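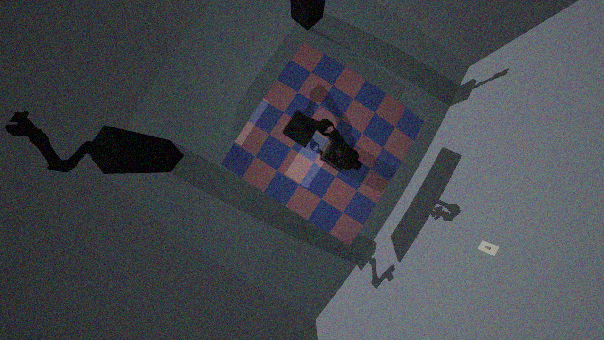 Render of the chequered table with the dark box on it

Hoston Computer Club forum > General help > Backups, drives and lost files

Thread: Backup says "completed" every night but half my folders are missing

marrowfat_jo
Evening all. I hope this is the right section, do move me if it isn't. I've been using Ravis to back up my desktop to an external drive for a good while now, and it has always been one of those things I set going and never thought about again. Every night it pops up a little green tick and says completed, and I go to bed feeling very virtuous.

Well, on Wednesday I wanted an old letter I'd written to the council about the drains (long story, still going on, don't get me started) and I'd managed to delete it from the PC. No matter, I thought, that's what the backup is for! So I plugged away and found the Documents folder on the external drive, and inside it there are 43 folders where there ought to be a great many more. No letters, none of my knitting patterns, and nothing from the family tree, and that's years of work. The family tree is still on the PC, thank goodness, so I haven't lost that, but it gave me a proper turn.

What I can't understand is why it says completed. The log has a line that reads "381 items skipped" and then the green tick straight after. Skipped why? Has anybody else had this? I'm on Windows, all up to date as far as I know, and the drive has plenty of space left on it.

pelham_tower
Hello Jo, sorry to hear about the fright. First thing, before anything else, please copy the family tree folder by hand to a memory stick or whatever you have in the drawer. Just drag it across. Then we can all poke about at leisure.

Second, could you open one of the missing folders on the PC and look at the little symbol next to the files? If there's a small cloud there, the files aren't stored on your computer at all, they're up in your online storage and only come down when you open them. Ravis skips those unless you tell it otherwise. It caught me out in exactly the same way when I changed computers, and I was cross about it for a week.

marrowfat_jo
Oh my word, yes, little clouds everywhere! Some have a green circle instead. I've never noticed them in my life. Family tree now on a memory stick AND on my husband's laptop, thank you.

So is my stuff safe in the cloud then, and I needn't worry?

gorsebank
It's safe in the cloud, so I wouldn't lose any sleep. I gave up on external drives ages ago. They get knocked off desks, you forget to plug them in, and then there's the noise. Everything I own is in the online storage and I can get at it from my phone when I'm at my daughter's. In your shoes I'd just retire the drive and stop paying for Ravis.

pelham_tower
I'm going to disagree with that, in a friendly spirit. Online storage keeps a copy that matches your computer. If you delete something on the PC, it gets deleted up there as well, and what happened to Jo's drains letter is a very good illustration. There is a recycle bin online, but things don't stay in it for ever. A backup is a separate copy that stays put when you make a mistake, and I do make a lot of them.

Jo, do look in that online recycle bin for your letter by the way. Log in through the web browser, and the bin should be down the left-hand side.

gorsebank
I've had things back out of that bin plenty of times. For letters and photos it's ample, and I think we put people off by making it all sound so complicated. My neighbour was told she needed three of everything and ended up doing none of it.

lathe_and_plane
Both of you have a point and I'm going to be annoying and sit in the middle. Gorsebank, I agree that something simple that gets done is better than a grand scheme that doesn't. But I had my online account locked last winter after I typed the password wrong too many times (new glasses, old fingers) and it took me 19 days of emails and forms to get back in. I had a drive in the cupboard with nearly all of it on, so I could carry on more or less as normal, and I was very glad of it.

The part that bothers me is the green tick. A program that has left out 381 things has no business saying completed. I moved over to Lunde partly for that reason, it gives you an amber warning and a list. It's uglier than Ravis and the menus are a bit of a maze, mind you, so I wouldn't say everyone should rush out and swap.

marrowfat_jo
FOUND IT! The letter was in the bin, along with a recipe for plum chutney I'd quite forgotten about. Pelham, I could kiss you.

I think I would like to keep the drive going as well, if it isn't too difficult. What do I need to tell Ravis?

Feng-yi Siu
Hello Jo, I run the Cirncombe drop-in mornings and we've helped quite a few people with this very thing, so let me type out what we usually do. There are two ways, and I'd go for the first if you've room on the PC.

Right-click on your Documents folder and choose "Always keep on this device". The clouds will gradually change to solid green circles. Leave the computer on while it does it, overnight if your broadband is anything like ours. Once they've all changed, run Ravis again and the skipped number in the log should drop right down.

If you haven't room, go into Ravis, then Settings, then Sources, and tick "Include online-only files". It will fetch each file, copy it and let it go again. That works, but it's slow the first time, and I would do it folder by folder.

How big is your Documents folder, do you know? Right-click, Properties, and it will tell you. Look at "Size" and not "Size on disk", as the second one will come out much too small while the files are still in the cloud.

marrowfat_jo
It says 115 GB! I had no idea. Most of that must be the scanned photographs from my aunt. I've got 200 and something free on the PC, so I think the first way should be all right? I'll set it off tonight after the serial.

Feng-yi Siu
That should fit with room to spare. Do plug the laptop charger in if it's a laptop, and turn off the sleep setting for the night. I've forgotten that one myself and come down in the morning to find it had done a dozen files and nodded off.

teasel
Popping in to say thank you for this thread. I checked mine and I've got the same thing, although only a handful skipped. I've used Ravis since it came on a disc and never once opened the log.

Can I ask a silly question, how do you test a backup? My son says I should restore the whole lot to see if it works, and the idea frightens me to death.

pelham_tower
Not silly at all. I wouldn't restore the whole lot over the top of your good files, please don't! Make a new folder on the desktop, call it Test, and restore two or three files into that. Pick an old one, a new one and a big one. Open them and see if they're what you expect, then delete the folder. I do it when the clocks change, along with the smoke alarm.

gorsebank
I did go and look at mine after all this. I still say most people are fine with the online storage on its own, and I'm not buying another drive. But I've put the wedding photos on a stick and given it to my daughter, so you can stop tutting at me, Pelham.

pelham_tower
I never tut. Good man.

marrowfat_jo
Morning everybody, an update as promised. It hadn't quite finished when I got up so I left it going through breakfast, and now it's green circles as far as I can see. I ran Ravis and it took an age, with the drive chattering away to itself, but the log now says two items skipped, and they're both something called a temporary file. Do I need to worry about those two?

lathe_and_plane
No, those are only scraps left behind by a document you had open. Close everything and they'll usually vanish.

marrowfat_jo
Lovely. The family tree is all there, I opened a few bits in a Test folder like you said to teasel. Now, would it be cheeky to ask in here about my printer, or should I start a new thread?

Feng-yi Siu
New thread please Jo, in Printers and Scanners, and put the model in the title if you can find it. It's generally on a sticker round the back.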